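The Long Box

I was 38 issues into Vumine when my sister called to tell me the crossover didn't make sense without the tie-ins.

"Which tie-ins?" I said.

"All of them," said Inès. She's Inès Rolland on the phone too, you know, she announces herself like a bank. "You skipped Trenia. You can't skip Trenia! Moulin dies in Trenia."

Well, I didn't know Moulin died. I had him alive and well on page four of the issue in my lap, cape and all, yelling at a moon. So I said some things about spoilers, and she said the book was older than our cousin, and we both hung up in a pretty good mood.

The thing is, I'd bought the whole run at a yard sale in July, one long box, 20 dollars, and the man swore it was complete. It wasn't even close. Somebody had pulled every issue where the Vidgate opens (that's the big door in the sky, it's on half the covers) and left me with everybody standing around afterward looking sad. For months I'd been guessing. I had a whole theory! I thought Moulin had built the Vidgate himself, out of guilt, and I'd written it up for the message board under my own name.

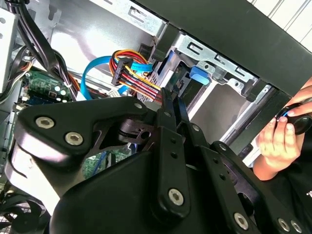
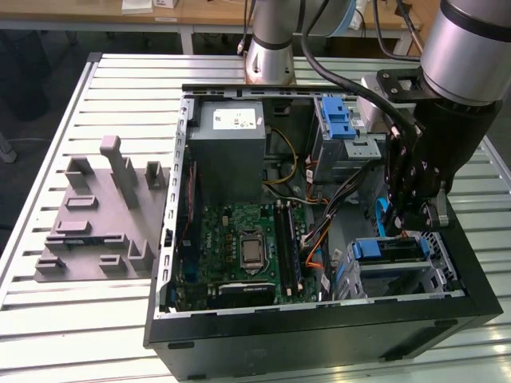

Inès drove over that Saturday with her own box on the passenger seat, belted in. She had the Trenia issues in bags, in order, and she made me wash my hands. Then she sat across from me and watched my face while I read, which is a terrible way to read anything.

Moulin went on page 19. No speech, no cape. He held the door shut from the wrong side and the next panel was just the door.

"So he didn't build it," I said.

"No, dummy."

"I told 334 people he built it."

She laughed so hard she had to put her coffee on the floor. Then she slid the next issue over, the one with the torn corner from when we were kids and fought about it, and said I could keep that one if I took the post down first.

I said I'd think about it. I was already reading.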